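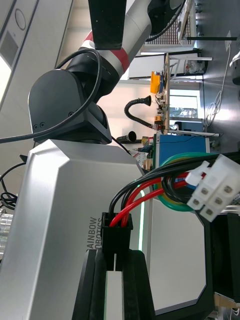 Figura 1. Conector negro pequeño con conductores rojos y negro; a la derecha, conector blanco de seis vías y conductor de tierra verde y amarillo.

Taller de cableado básico
Apuntes de la sesión 7: conectores, mazos y conductor de protección
Profesor: Amado Bautista. Aula 303

Antes de entrar en materia, un recordatorio para quienes faltaron el sábado: la práctica de engaste se puede recuperar en mayo, en el mismo horario, y conviene traer ya leídos estos apuntes, que me han salido un poco más largos de lo que prometí. Paciencia, que casi todo se entiende mejor con un conector en la mano.

1. Las partes de un conector

Llamamos carcasa (en los catálogos, housing) al cuerpo de plástico que aloja los contactos. El metal que conduce va dentro y por fuera apenas se ve. En la figura 1 tenéis dos carcasas bien distintas: la negra, pequeña y rectangular, de la que salen los conductores por arriba, y la blanca, con seis huecos cuadrados repartidos en dos filas de tres. Fijaos también en la pestaña que sobresale de la blanca, porque volveremos a ella enseguida.

Cuando hablemos de "vías" nos referimos a las posiciones de la carcasa, estén ocupadas o no. Un conector de seis vías puede llevar cuatro cables y sigue siendo de seis vías. Todos los años alguien lo apunta mal en el parte de materiales, así que subrayadlo, por favor.

2. La pestaña de enganche

La pestaña mantiene unidas las dos mitades cuando hay tirones o vibración. Al conectar se empuja hasta notar el clic. Al desconectar se aprieta la pestaña con el pulgar, se sujeta cada carcasa por el plástico y se separa en línea recta. No se tira nunca de los cables, ni siquiera "un poquito", que ya os conozco. Un contacto medio salido de su alojamiento puede funcionar hoy en el banco y fallar la semana que viene, y esas averías intermitentes son de las más pesadas de buscar.

Si la pestaña no cede, parad y mirad con calma. A veces basta con empujar primero las dos mitades una contra otra para quitarle tensión.

3. Colores

Verde y amarillo a rayas: conductor de protección, o sea, la tierra. Esta combinación está reservada y no se usa para ninguna otra cosa, aunque sea el único rollo que quede en el armario. En la figura forma un óvalo grande que se cruza con los otros conductores.

Rojo y negro: en corriente continua es costumbre usar el rojo para el positivo y el negro para el negativo. Digo costumbre con toda la intención. El color orienta, pero antes de dar tensión se consulta el esquema y se comprueba con el polímetro. En instalaciones de alterna el negro suele ser una fase, y quien venga de hacer viviendas debe cambiar el chip.

4. Orden del mazo

Cuando varios conductores comparten recorrido, se agrupan. Dejad siempre algo de holgura junto al conector, una curva amplia y sin dobleces, para poder manipularlo sin forzar los contactos. Las bridas, firmes pero sin estrangular el aislante. Y si hay piezas que se mueven cerca, la holgura se calcula con la pieza en sus posiciones extremas, que en reposo todo parece sobrar.

5. Para la próxima sesión

Traed hecho el ejercicio 13 del cuaderno (tabla de vías de un conector de seis posiciones, con color y función de cada conductor). Trabajaremos en grupos de 2. El juego de carcasas Cunora está en el cajón de siempre; las tenazas Drusetik se piden a la entrada y se devuelven limpias, os lo ruego.

Dudas, al terminar la clase o por el tablón del curso.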